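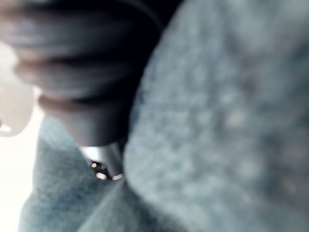 Marlene Melnyk
Seit November lerne ich, Brot mit Sauerteig zu backen. Ich schreibe hier auf, was ich bis jetzt verstanden habe. Bitte entschuldigt meine Artikel, Deutsch ist meine dritte Sprache. (1/6)

Mein Starter heißt Fistik. Er wohnt in einem Glas auf dem Kühlschrank und bekommt jeden Morgen Roggenmehl und lauwarmes Wasser. In der ersten Woche roch er nach Nagellack. Ich wollte ihn schon wegwerfen. (2/6)

Meine Nachbarin, Frau Fehr, hat mir geraten, noch zwei Tage zu warten und weniger Wasser zu nehmen. Danach roch er wie Joghurt. Danke, Frau Fehr! (3/6)

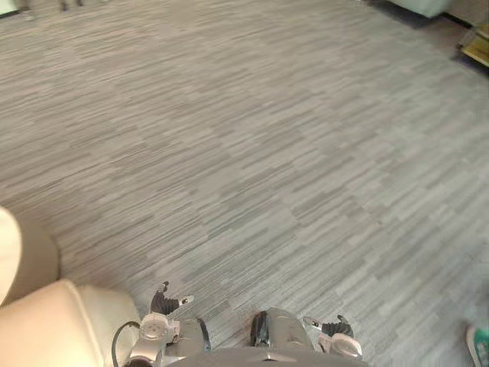
Das Mehl kaufe ich in der Mühle in Lellholm. Für ein Brot nehme ich 600 Gramm, davon ein Drittel Roggen. Der Sack mit 3 Kilo reicht also für fünf Brote. Im Supermarkt ist es billiger, aber mein Teig wurde damit immer sehr flach. (4/6)

Am Freitag habe ich zum ersten Mal im gusseisernen Topf gebacken. Die Kruste war gut, der Boden leider schwarz. Beim nächsten Mal lege ich ein Blech unter den Topf und backe die letzten zwanzig Minuten ohne Deckel. (5/6)

Eine Frage an alle, die länger backen als ich: Lasst ihr den Teig über Nacht im Kühlschrank oder in der Küche? Bei mir sind es nachts ungefähr 17 Grad. (6/6)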